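埃尔克比羽毛球馆：手胶与拍柄图集

二月里整理的一组照片，内容是馆里常用的球拍、拍柄和换手胶的过程。
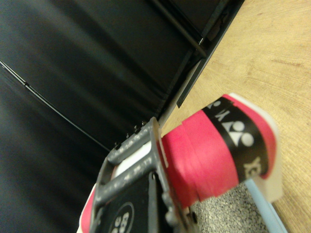

埃尔克比（Erkby）的球拍柜放在更衣室外面的走廊里，会员自己的拍子和馆里的公用拍分层摆放。公用拍每年集中换一次手胶，会员的拍子由本人决定什么时候换，也可以写张纸条夹在拍套上，交给前台登记。换手胶的工作台设在走廊尽头靠窗的位置，晚上七点以后一般有人。

图集按整理时的顺序排列，每张配一两句说明。拍摄和文字由 Stella Mbwambo 负责，手胶部分请 Onni Miettinen 看过。文中“底胶”指拍柄出厂时自带的那一层，“外胶”指后来缠在外面、可以单独更换的薄胶带。

一、球拍柜

柜子左边两层是公用拍，右边是会员寄存的拍子。挂牌上的名字用铅笔写，换人时擦掉重写。

二、待换的公用拍

从柜里取出后先平放在长凳上，拍头朝同一个方向。断线的另外放，先送去穿线，回来再换手胶。

三、旧外胶

颜色已经发灰，拇指常压的地方磨得最薄。这种程度的外胶打球时容易在手里转，应当换掉。

四、收口胶带

外胶缠到拍柄上端，要用一段窄胶带固定。拆的时候从这里开始，找到接头，慢慢揭。直接用刀划容易伤到底胶。

五、拆下来的外胶

按缠绕的反方向一圈一圈退下来。背面有胶的旧手胶会粘在一起，拆完直接扔进工作台下的垃圾桶，不要放在台面上。

六、清理底胶

干布擦一遍，残留的胶用手指搓掉。底胶如果已经裂开或者起皮，就连底胶一起换。公用拍里每年都有几支需要这样处理。

七、露出的木柄

底胶拆掉以后能看到拍柄的八个面。Teemu Hyvönen 习惯在这一步检查有没有裂缝，他用指甲沿着棱边划一遍，再轻轻敲几下听声音。

八、新外胶

公用拍统一使用 Palumbo 的薄款外胶，从 Boltska 体育用品店整盒购买。会员自己的拍子用什么牌子都可以，颜色也随意。馆里见得多的是白色、黑色和黄色，红色和粉色这两年也多了起来。

九、胶带的两端

一端是尖的，一端是平的。尖的一端用来起头，贴在柄底。部分外胶在起头处有一小段双面胶，撕掉保护纸再贴。

十、从柄底起头

起头时把胶带贴紧柄底边缘，先绕一整圈，再往上走。右手持拍的人和左手持拍的人缠绕方向相反，登记时请写明惯用手。

十一、重叠的宽度

每一圈压住前一圈的边缘，宽度保持一致。压得多，拍柄就粗一些，握感也软一些；压得少，棱角更清楚。公用拍压得比较少，这样小孩也能握住。

十二、拉紧

左手转拍，右手拉胶带，力度以表面没有皱褶为准。拉得太紧，薄胶会变窄，后面的长度不好控制。Despina Raptis 缠的时候把拍头夹在腋下，两只手都能用上力。

十三、缠到一半

如果中间出现鼓包，退回两圈重新来，不要用手压平了事。鼓包的位置打几次球以后会先破。

十四、拍柄上端

缠到锥盖附近时停下，留出收口的位置。双打选手有时会一直缠到锥盖上面，方便网前握得靠前一些。

十五、剪去多余部分

斜着剪，让末端与拍柄垂直。剪刀用完挂回墙上的钩子。

十六、收口

用外胶附带的胶带绕一圈压实。附带的胶带黏性不够时，可以用抽屉里的黑色电工胶布代替，宽度剪成一半。

十七、毛巾胶

吸汗比薄胶好，分量重一些。冬天馆里干燥，用的人少，夏天会多起来。毛巾胶脏了以后会结块，换得要更勤。

十八、龙骨手胶

里面有一条凸起的筋，缠好后手指能卡在凹槽里。初学的会员喜欢用，Valtteri Koivisto 在少年班里也让学员试过，有人用得惯，有人换回了平胶。

十九、两层外胶

手大的会员会缠两层。第二层的接缝最好和第一层错开，否则拍柄上会有明显的台阶。

二十、加粗柄底

用剪下来的旧外胶在柄底先绕几圈，再正常缠新胶，握到最下面时不容易脱手。单打练得多的人常这样做。

二十一、儿童拍

柄短，一条外胶用不完，剩下的一段留着给别的儿童拍用，卷好放在抽屉最上面一格。

二十二、换好的一排

换完的公用拍先放在架子上，第二天再挂回柜里。挂之前用手握一下，收口处松的重新压紧。

二十三、登记本

写拍号、日期和经手人。去年的本子已经写满，收在前台后面的柜子里，需要查的话问当班的人。

二十四、Pevadico 杯赛前

赛前一周来换手胶的人最多，工作台要排队。参赛的会员请提前把拍子送来，并且自己带好外胶。比赛当天馆里不代缠手胶，工作台开放，剪刀和胶布可以自取。

补充几点

公用拍共 80 支，编号写在锥盖上。发现手胶破损，请把拍子放进柜子最下面一层，不要挂回原处。

手胶打完球以后应当晾干。拍子不要湿着装进拍套，更不要整个冬天放在车里。拍套里可以放一小包干燥剂，前台有。

会员自行更换手胶时，工具免费使用。外胶也可以在前台购买，一次限购 2 条。

图集中的照片可以在俱乐部内部使用，转到别处请先和 Stella Mbwambo 打招呼。穿线机的那一组照片还没有选完，整理好以后单独放一页。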